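Brunner Fold-Flat Craft Table: A Long Look After One Winter

I have wanted a proper sewing and cutting table for as long as I've had a sewing machine, and for most of that time I made do with the dining table, a bath towel and a lot of patience from my family. So when the Brunner went on sale at Trikell last fall I finally gave in. It has been up in our back bedroom ever since, and I feel I know it well enough now to tell you about it (at some length, sorry, get yourself a coffee!).

Putting it together

The box weighs 88 pounds and comes in one piece, so have a helper ready at the door. The instructions are all drawings, pretty good ones, and I was done in almost 40 minutes with the one hex key they give you. The leg braces look the same but there's a left and a right, and I had to take mine off and swap them. Model 2517 is the one with the drop leaf. If you only need a flat top, the plainer one saves you some money and a fair bit of fuss with hinges.

Working at it

Oh, the height! I'm on the tall side and I can cut out a whole quilt back now without my shoulders complaining. The top is smooth enough that fabric slides along nicely, and a cutting mat stays put if you lay a strip of shelf liner under it. My machine doesn't make it bounce, even at full speed on denim, which my old folding table certainly did. The leaf is a little stiff to raise. A dab of candle wax on the slide helped.

My one real grumble is the drawer. It's 30 inches wide and barely deep enough for a pair of shears, so anything with a handle catches on the way in. I keep patterns in it and have moved everything else to a Clordale cart, the rolling kind, which tucks under the leaf when it's down.

Keeping it clean

A white top does show every little thing. Chalk and lint wipe right off with a damp cloth, but pencil and the gray rub from scissors and pins take a bit of baking soda and some elbow grease. I go over mine in the evening with a cup of tea beside me, and I've made peace with a few faint smudges.
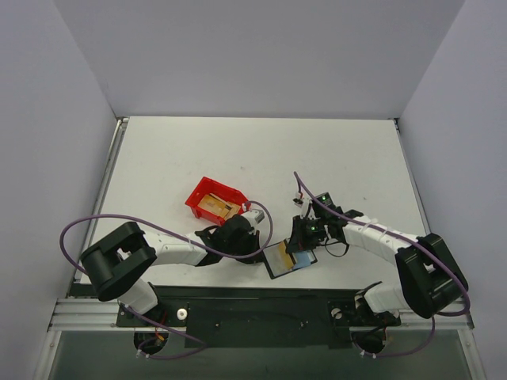
Would I buy it again?

Yes, and I'd get the drop leaf again too. I did look hard at the Rindidwood table first, and it's a lovely thing with a much better drawer, but it doesn't fold and our back bedroom still has to sleep guests in the summer. If you have a room you can give over to sewing all year, go and see that one before you decide.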